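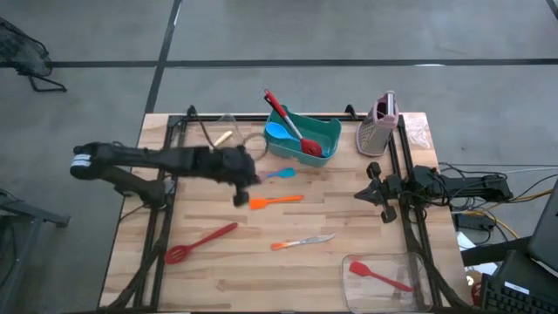 Trastance二月份的开放日,我是带着一张报价单去的。报价单上写的是Jusham双臂工作台,含两条机械臂、夹爪、框架、线束和一年的Soler数据服务,硬件加服务合计每套17个月回本。回本这两个字我看了好几遍,因为我们厂要解决的是餐具分拣线末端的混料问题,每天进来的东西形状都不一样,换过两家供应商的方案,没有哪一家敢在纸上写回本月份。

签到在下午一点半。接待我们这一组的是Remedios Alcaraz,她负责客户导入,语速很快,先讲了二十分钟幻灯片。幻灯片里有两个数字我记了下来:Soler平台上累计有3541条厨具整理类的示教记录,其中2548条通过了他们自己的质检。我当场问剩下的那些是怎么没通过的,是操作员手抖、画面有问题,还是任务压根没完成。她说三种都有,比例要回去查。到我写这篇的时候邮件还没来。

接着进现场。地面是灰色的,工作台桌面用浅色木条拼成,两条黑色机械臂分装在桌子两侧,外面罩一圈黑色金属框架。我对外观没什么意见,木桌面反而比我预想的实在。我有意见的是线。右侧那条臂后面盘着一大团黑色线缆,下面还穿着一根黄的,电源也埋在里面。宣传册里的Jusham干干净净,一根线都看不到,问起来,得到的答复是“交付版会有理线槽”。理线槽在不在报价里?答:选配。

桌上散放着锅铲、漏勺、勺子、刀,有一个蓝绿色的塑料筐,还有透明托盘和一个四面刨丝器。任务说起来很简单,把散在桌上的小件归到容器里。操作员是Delali Antwi,她在Trastance做了两年示教,人很爽快,边干边答。她说单件抓取早就不算难了,麻烦的是细柄的东西贴着桌面,夹爪要压得很低,压过头会顶桌子,压不够就从指尖滑走。她还说透明的容器最烦人,边缘在画面里时有时无。这段话比前面的幻灯片有用得多,我建议去参观的同行直接找操作员聊。

轮到自主模式。我们看了四轮。第一轮很顺,小件一个一个进筐,旁边有人鼓掌。第二轮夹一把长柄的工具时夹偏了,拿起来是斜的,放下去的时候柄搭在筐沿上,系统判定为完成。我问“完成”的标准是什么,Volker Schwerdtfeger(他是现场的技术主管)解释说,只要物体的主体进入容器区域就算。那么柄伸在外面算不算?算。在我们线上,柄伸出来的那一件会在下一道传送口卡住,后面全停。他承认这个判定可以按客户要求收紧,但收紧以后宣传册上的成功率要重新测。

第三轮中途停了一次,由操作员接管,移开一件,再交还给程序。接管的手感倒是做得不错,切换没有明显的顿挫,Antwi几秒钟就处理完了。我只是要指出,这一次接管没有记进屏幕上的失败栏,记在“协助”那一栏。回去算账的人请注意,协助也是要付人工的。

第四轮是我提的要求:把桌上的东西重新打乱,由参观的人来摆。Schwerdtfeger犹豫了一下,同意了,条件是刀不动,刨丝器也不动。同组一位做食堂设备的先生把几件工具叠在一起放。结果叠着的那一堆花了很长时间,程序反复靠近又退开,最后抓起了上面的一件,下面的没有再去碰。没有损坏,也没有碰撞,安全这一条我给过。效率这一条,我保留意见。 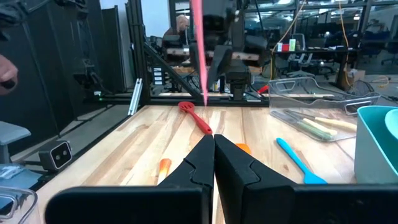 夹爪合拢,前方桌面上是一把带孔的红色铲子。

休息的时候我凑近看了夹爪。两根手指是黑色的,很厚实,块面分明,合拢以后中间是一道窄缝。这种粗手指拿锅铲柄没有问题,拿薄刀片或者茶匙我就不太放心。问有没有细指版本,有,叫Drato,单独报价,换装之后原有的示教记录“大部分可以迁移”。大部分是多少,又没有数字。我写了这么多年验收报告,看到“大部分”就会在旁边画圈。

桌边支架上还装着一台双镜头的小相机,正面是白的。我问相机位置如果被碰歪了怎么办。回答是重新标定,流程在手册里。我翻了手册,标定那一章共68步,其中包括断电重启。Alcaraz说熟手做下来用不了一个小时。我们夜班没有熟手。

再说Soler服务。它的卖点是客户自己不用建数据团队,在自家工作台上示教,上传,由平台训练后下发新模型。我问了三件事。

数据归谁。合同草案写的是客户保留所有权,Trastance享有“改进通用模型”的使用权,期限未写。我要求写期限,对方说可以谈。

断网怎么办。本地可以继续跑已经下发的模型,但示教记录只能暂存,存满之后停止录制。暂存空间有多大,现场两个人给了两个说法。

停止订阅以后呢。已下发的模型能用,新物件不能再加。对餐具这种每季度换款的行业,差不多等于买了一台慢慢过期的设备,报价单上那个回本月份也就得把续费加进去重算。我粗算了一遍,续费和理线槽、Drato手指都加上,原来的数字站不住。

公平地讲,也有几处我认可。机械臂在框架里的运动很克制,没有那种为了演示好看的甩臂动作。示教上手比我试过的上一家容易,我自己坐下来试了几分钟,夹起一把勺子放进容器,第二次就成了(第一次在桌面上推着它走了半圈)。现场的人也愿意让外人动手打乱桌面,这在开放日上不多见。如果是高校或者研发部门要一套现成的双臂平台,拿来采数据、试算法,我觉得Jusham可以进候选名单。

放到产线上,我目前的意见是不买,先租。租期里要他们做三件事:用我们自己的餐具,不许提前筛选;柄露在容器外一律算失败;协助次数和失败次数列在同一张表里。环境光也要按我们车间的来。开放日的场地有大面积玻璃窗,采光很好,我们那条线在地下一层,全靠灯管。

离开之前又见到Schwerdtfeger,我把第二轮那把搭在筐沿上的工具再提了一次。他没有回避,说内部也争论过这个判定,后来是按多数客户的需求定的。我请他把收紧判定后的测试结果发给我,原始记录也要,他答应月底之前给。

给打算去看下一场的同行几条零碎的:下午场比上午场人少,能多试几轮;自己带两三件产品去,最好有一件透明的;宣传册有新旧两版,成功率的脚注不一样,两版都拿上。停车要提前报车牌,门卫那边不认签到短信。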